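Hastbridge Home Forum
Board: Storage and Tidying
Thread: Mesh, perforated or closed trays — which ones do you keep?
Replies: 9 | Views: 2,859

gitau_swai
Good evening to all. I am new in this board, and English is my third language, so please be patient with me.

My question is about small baskets and trays. I moved to a flat with one long shelf and one table, and almost no drawers. All the small things of my life (keys, chargers, sewing thread, batteries, medicine, letters from the bank) are at the moment in shoe boxes. I would like to replace the shoe boxes with proper containers, and I want to buy one kind only, so that they match. My sister says this is a mistake and that I should mix.

I looked at three kinds. The first is the black mesh kind, square. The second is plastic with holes in the sides, in colors. The third is a low plastic tray with closed sides, half transparent, with a handle cut in the edge. The prices in my shop are almost the same.

Which kind would you take, if you could take only one? And does it matter if they are on a shelf or on a table?

Thank you in advance,
Gitau

carleenb
Welcome Gitau! Your sister is right, sorry. I had one kind only for three years and I hated every drawer in my house. Mesh is great for things with some size to them. For thread, pins, little screws, no. Everything small pokes through or gets stuck in the corners, and the dust falls through onto the shelf so you clean twice.

Take the closed trays for the very small things and the colored ones for what you use daily. Color is the fastest label you can have.

old_pantry_max
I disagree with Carleen about color. In my kitchen I had yellow, green and red, and every person in the family had a different idea of what the yellow was for. My husband put the tea in it and my son put the dog treats. A basket needs a written label or it needs to be see-through. Color alone does nothing in a house with more than one person.

For only one kind, I would choose the closed tray. You can wipe it. Try to wipe a mesh basket after honey.
Maxine P.

carleenb
Max, nobody asked you to put honey in a mesh basket :)

mudassar_k
Dear Gitau, I would like to answer your second question, which the others passed over.

Yes, it matters very much if they are on a shelf or on a table. On a shelf you see the side of the basket. On a table you see the inside. So on a high shelf a closed dark tray hides everything, and you must take it down each time. On a table, the same tray is very comfortable, because you look directly in it. With mesh it is the opposite for me: on the shelf I can see a little through the side, and on the table it looks untidy.

Please measure the depth of your shelf first. Mine is from Vrabec and it is not deep at all, and I had to return four baskets. Measure the basket at the top and not at the bottom, they are often wider at the top.

gitau_swai
Thank you, this is very useful. I measured. My shelf is 348 mm deep, so I think most of them will go. I did not know about the top and the bottom.

Maxine, I live alone, so the yellow basket will have only one opinion about it. But I understand your point.

Mudassar, may I ask how you arranged yours, when you decided on the table and not on the shelf?

mudassar_k
Of course. I can tell you the order in which I would do it, if I did it again. It may be too slow for some of you, but I do not like to buy twice.

Step 1. Empty everything from the boxes on the bed or on the floor. Do not do this on the table, you need the table later.

Step 2. Make piles by use and not by type. This was my biggest error in the beginning. I had a pile "cables" with the phone charger and also with a cable for a printer that I gave away in October. The phone charger belongs with the keys, as I take them at the same time.

Step 3. For each pile decide if it is daily, weekly or almost never. The almost never pile can stay in the shoe box. It is not a shame.

Step 4. Put all the containers on the table while they are still empty, and keep the same kinds near each other. Mesh on one side, the yellow ones together, the dark trays in the front where you can look into them. Do not put the lamp or the plant away for this. They take space too, and you must plan with them. Then stand there and move the containers until your hand goes easily to each one.

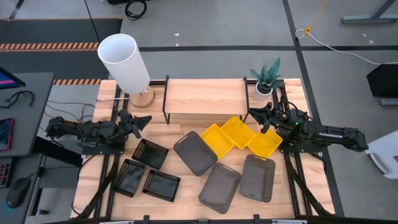

Step 5. Only now put the piles in. Begin with the daily ones, in the containers that are nearest to you. If a pile does not fit, do not press it. Give it a second container of the same kind or make the pile smaller.

Step 6. Leave it one week without labels. If you open the same wrong basket three times, then change the things and not your habit.

Step 7. Write the labels. I use paper tape, as it comes off without a mark.

old_pantry_max
Step 4 is good and I never did it. I always filled them immediately. But look how much of the table the baskets take when they are spread like that. Where does a person eat? With one table in the flat I would put half of them up on the shelf.

Also I see yellow baskets touching one another in a row. I say again: which yellow is which?

carleenb
I like the yellow ones standing together like that, right in front of the shelf. They catch the eye, which is what you want from the daily stuff. If you need to tell them apart, tie a ribbon on one. And the holes in the sides are perfect for a ribbon, you can't do that with the trays.

I would turn the trays all in the same direction though. One at an angle in the middle would make me nervous!

The snake plant I approve of. Mine lives at the end of a shelf too and it forgives me everything.

huia_t
I read this thread during my lunch and want to add one point about the trays with cutout handles. I have a set from Prernine, dark gray also. The cutout is comfortable, but if you fill the tray higher than the cutout, the small things come out when you tilt it. Pills, beads, coins. So I fill them only to under the handle. For thread I would put a small box inside of the tray.

About the eating, I agree with Maxine. In my opinion the table should be for planning only — afterwards the mesh ones can go to the shelf, they are light and easy to take down with one hand.

And a lamp close to the trays is worth it. Dark plastic with dark things inside, in the evening you find nothing.
Huia Tautahi

gitau_swai
Thank you everybody. I did the steps one to four last night until almost 11 p.m. I borrowed some baskets from my sister for the trial, so she is now very proud.

My result: I will take two kinds. Closed trays for the small things and for the medicine, and the ones with holes for daily use. I will not take mesh. I put the sewing needles in one for a test and found two of them in the carpet, with my foot.

I have only one question left. Tuvell sells the trays with a lid and without a lid. With a lid I could stack them, but I am afraid that I will never open the lower one. Does somebody have experience?

carleenb
Without. Whatever is in the lower one is gone forever.

mudassar_k
With a lid for the letters from the bank, without a lid for the rest. Letters you open perhaps once a month, and the dust is bad for paper.

old_pantry_max
For once I am with Carleen. And put the letters in a folder, Mudassar, a tray is not for paper.

mudassar_k
Maxine, my letters are in a tray since four years and they are very well. But a folder is also possible.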